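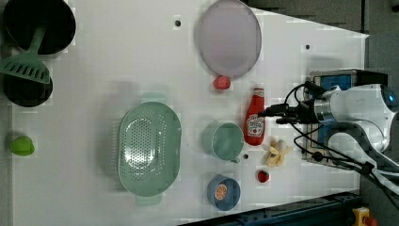

Can a secondhand robot arm be taught to clear a table by two people with day jobs? Given long enough, and if they agree on what counts as clear.

Those were the terms Omar Boutros and Sylvie Beaulieu had settled on in December, on the back of a receipt, and by spring the receipt was the only part of the project that had never needed rewiring.

The workshop was called Sleiman, after the bakery that used to be there, and it still smelled of sesame when the heat came on. Members paid 49 dollars a month for a key, a shelf and the right to complain. Omar complained about the shelf. Sylvie complained about Omar's cables.

"They go over the edge of the table," she said. "Everything you build goes over the edge of the table."

"It's called slack."

"It's called a snare."

The arm's name was Wevo. It had come with software called Oltier, which came with a manual that began on page 8 and assumed you had enjoyed the first seven. Its job was simple. Pick up the banana, put it in the colander. A child could do it, and one had: Georges Atallah's granddaughter, on a visit, had cleared the whole table in the time it took Wevo to find its home position. Then she had asked when the robot was going to start.

On Friday evening they were at attempt 181. Sylvie kept the tally in a notebook with two columns, one headed BANANA and the other headed NOT BANANA. The second column ran to several pages.

"I changed the approach angle," Omar said. "It was coming in too proud."

"Too proud."

"Watch."

He typed something. Wevo considered the matter, lifted itself, and swung out over the strawberry with the air of a waiter who has been told about the tip. It stopped. It descended. It closed its gripper, with great tenderness, on the ketchup.

"Not banana," said Sylvie, and wrote it down.

Georges looked up from his side of the room, where he had been repairing the same radio for as long as anyone had known him. "Maybe he wants ketchup."

"It doesn't want anything, Georges."

"That's what my wife says about me."

Omar moved the bottle back and scrolled through his code. He had the hunched look of a man reading a letter from the tax office. Sylvie ate a real banana, which he felt was pointed.

"You know Karim Srour got his to fold a towel," she said.

"Karim bought a Wevolik. It folds towels when you plug it in. That's shopping."

"It's a nice towel, though."

He found the problem at ten past nine. He didn't say what it was, and from the color of his ears she guessed it was a minus sign. She let it go by, which cost her something.

Attempt 182. Wevo rose, leaned out and passed over the strawberry without a glance. It took the banana by the middle and carried it across the table - slowly, past the mug, past the orange in its bowl - and held it above the colander.

Georges put down his screwdriver.

The gripper stayed shut.

"Open," said Omar, to the screen. "Open. Why won't you open?"

"Did you write the part where it opens?"

The radio on Georges's bench chose that moment to work, for the first time since he'd bought it, and played four bars of an accordion. Omar pulled the keyboard toward him. Sylvie looked at the notebook for a while, with her pen over one column and then the other, and finally drew a third.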